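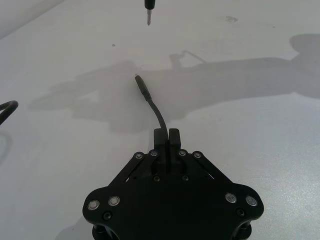
*Black gripper, fingers close together.*

5 June 2020

I have now watched all 7 episodes of Skallosance, most of them twice. The first was shot on Besson Street, where I rented a flat for two years, and the geography is mostly right. The detective leaves the bakery, turns left and reaches the canal steps in about 50 paces – correct.

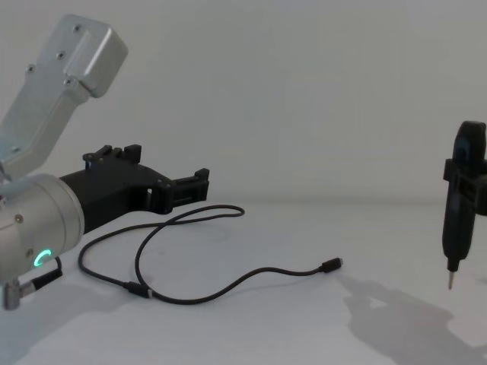 Episode 3 is less careful. The interior of the Button, our old cinema, is plainly a set: the stairs rise on the wrong side and the foyer has gained a window. The dialogue is also hard to hear under the rain.
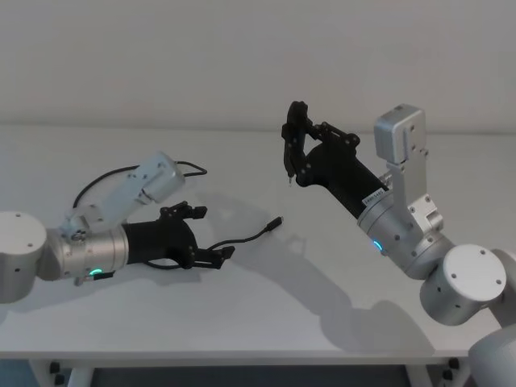

The lead is good, playing a bailiff who used to be a thief. Trimero released the discs in March, with subtitles but no commentary track.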